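What happens when you call triple zero?

My cousin Anong Siriwan takes emergency calls for a living, and I have been pestering her with questions for years. She sits in a big quiet room in Rindelau with a headset on, and when somebody's having the worst day of their life, she's the voice that picks up. I think that's pretty amazing, so I wrote down what she told me.

The number is 000. You can ring it from any phone, even a mobile that's locked or has no credit on it. The first person you hear will ask which one you need: police, fire or ambulance. Just say the one word. If you're not sure, tell them what's going on and they'll sort it out for you.

Next they'll ask where you are. Anong says this is the bit kids rush past, and I get it, because you want to tell them what's wrong! But the address comes first. If you don't know it, look for a street sign, a shop name, a letterbox number, anything.

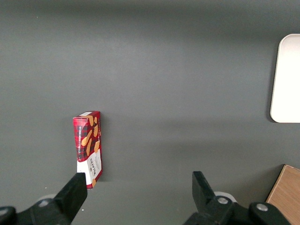 Do I have to know my whole address by heart?

It really helps if you do, so practise it with a grown-up until you can say it fast. Start with the number and street, then the suburb. If you get stuck, say what you can see near you and stay on the line.

While you're still talking, another person in the room can already be sending help. I used to think all those questions slowed things down — they don't. The ambulance can be on its way while Anong is asking whether the person is awake and breathing.

She might ask you to do a job too, like unlocking the front door or putting the dog in another room. Don't hang up until she says you can. Put the phone on speaker if you need your hands.

Not everything is an emergency, though. A lost cat is sad, and a noisy party is annoying, but neither one needs 000. Fire, someone badly hurt, someone who can't breathe, someone breaking in — those do. If you're scared and can't decide, ring anyway. You won't be in trouble for trying to help.

Prank calls are another story. Anong's room took 2000 calls one week last June, and every silly one kept an operator busy when a real caller might have been waiting.

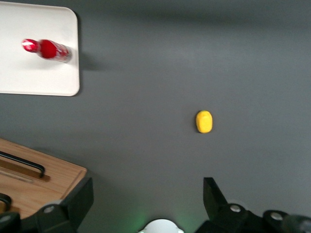 Things to practise at home

Learn your full name, your address and a grown-up's phone number. Find out how to make an emergency call on a locked phone, but don't press the button! My niece is 6 and she plays the operator while I pretend to be the caller. She is very strict about the address.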